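The Wedge Problem

Print | E-mail this story
4 min read
221 shares | 8 comments

Every June the watermelon gets bought whole, because whole is cheaper, and every June half of it ends up sulking on the bottom shelf of a refrigerator that was never built to hold it. The advice industry has noticed. There are melon domes now, and melon keepers with a drain tray, and a silicone cap from Naridholm that I was told would "change how your household eats fruit." It has not changed mine.

Dewanti Sutanto, who ran the kitchen at a catering outfit in Sudgate before she started teaching, thinks most of this is junk. Her method is wedges in a bowl, rind on, plastic wrap over the top. I asked what made it a method. "You eat it by tomorrow night," she said.

I was prepared to be unimpressed, and on the equipment side I was right. Tongs, a board, scissors for the wrap. She does insist on the tongs, on the grounds that fingers get into everything, and I have my doubts that a melon knows the difference once six people have been at the bowl.
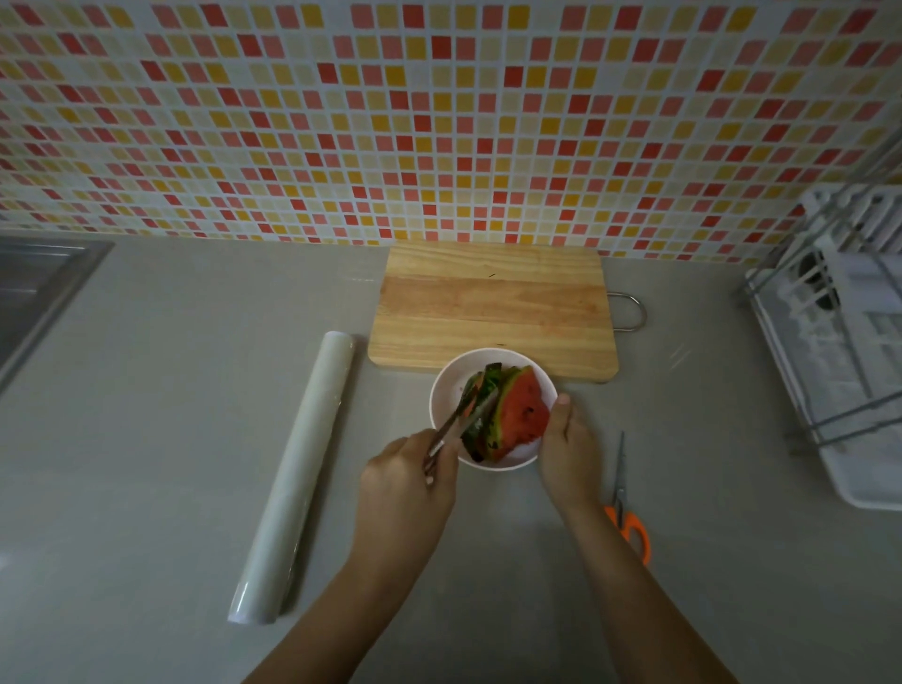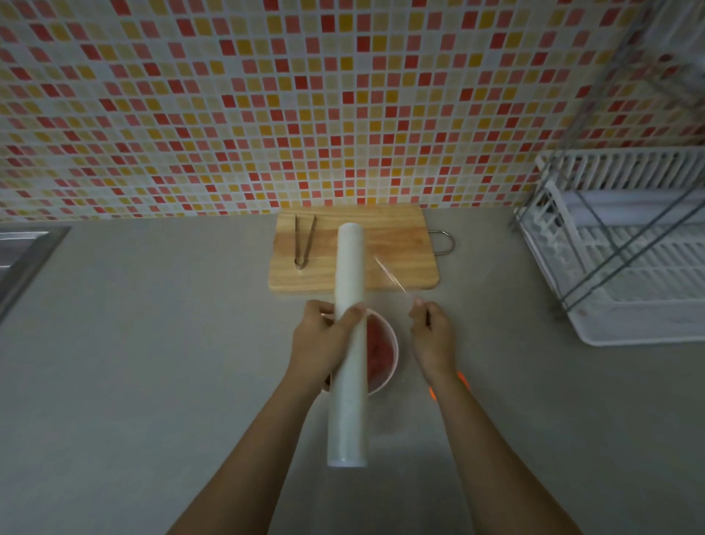
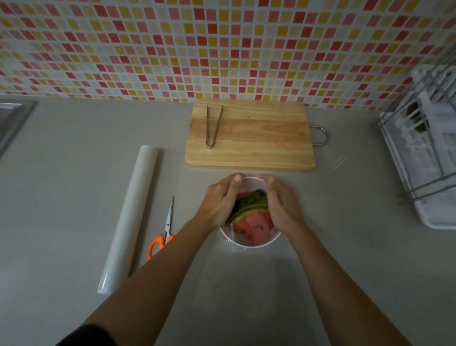
Tongs, board and that red-and-mustard tile: the top photo has the wedges in their bowl, the bottom one the slices and wrap.

The wrap is where I part company with her. A roll of the stuff clings to itself, to the scissors and to the cook before it will consider a bowl. Sutrisno Purba, a produce buyer in Hetmont who handles 2,685 melons in a good week, uses a dinner plate turned upside down. He gave me a long speech about airflow that I didn't follow and don't entirely believe.

So I tried both at home. Two bowls, 300 grams of melon in each, same shelf, one night. The wrapped one smelled less of the onion next to it. The plated one tasted the same to me and to my sister, who had no idea which was which and wanted to know why she was being tested.

Sutanto wasn't moved by my results. She says the wrap has to be pressed down against the rim all the way round and that I probably left a gap. I probably did. The Govindasamy cookbook I grew up with says to cover cut melon "well" and goes straight on to pickling the rind.

8 comments | Print | E-mail this story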